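Valbona Todorova has been printing tablecloths for long enough that she measures a table before she sits down at it. She did it when we met in August, in the back half of the Boychuk building, and then apologized and put the tape away.

"It's a habit," she said. "People tell me they have a six-foot table. Then they send it to me in inches and it's a different table."

Todorova runs Fokolness, a small table linen business, with her business partner, Darius Cârstea. She draws the patterns and he handles the cutting, the orders and the returns. They sell fruit and leaf prints, mostly on white, and last year they sold 900 cloths, the most they have done so far.

She started with napkins. A friend, Nathalie Zacharias, was opening a lunch place and wanted something that did not look like a hotel. Todorova drew a lemon branch on the back of an invoice and had 66 napkins made up. "They were crooked," she said. "Nathalie used them anyway. She still has a few in a drawer."

The lemon is gone now. Todorova says customers get tired of a fruit they can name right away, and she prefers berries — they are small, and they can go in any direction. A lemon has a top and a bottom. If it is printed the right way up for one side of the table, the person on the other side sees it upside down.

"With a stem and a few berries you can turn it," she said. "I turn every second one. Then there's no wrong seat."

Color takes longer than drawing. She likes orange against a green that leans toward blue, and she keeps the stems thin and brown so they don't turn into stripes when the cloth is seen from across a room. Cârstea would like more dark backgrounds, which hide coffee. They have argued over this for 3 years.

"White shows everything," he said. "I answer the emails, so I know."

Todorova's reply is that a tablecloth should be washed. She tells people to soak a stain in cold water first and to leave the dryer alone. She irons hers slightly damp, from the back.

She does not think a good cloth should be saved for company. At home hers stays on all week, and the mail, the snacks and whatever came out of somebody's bag end up on it. She judges a pattern by how it looks then.

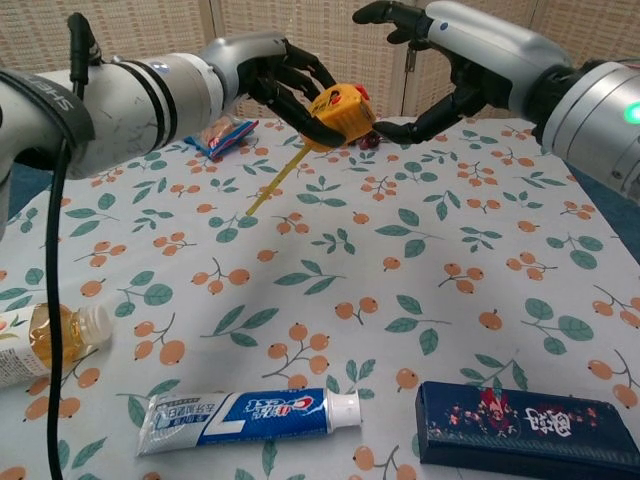
Orange berries and teal-green leaves on white, with a tape measure held above the cloth and toothpaste on it.

"If it only works with nothing on it, I draw it again," she said. The repeat has to be loose enough that a plate or a bottle can cover part of it without leaving an obvious hole.

On size, her advice is short. Measure the top of the table, decide how far the cloth should hang, and add that amount 2 times to the length and 2 times to the width. Cârstea says most returns come from people who added it once.

They are working on a pear for next spring. Todorova has drawn it lying down.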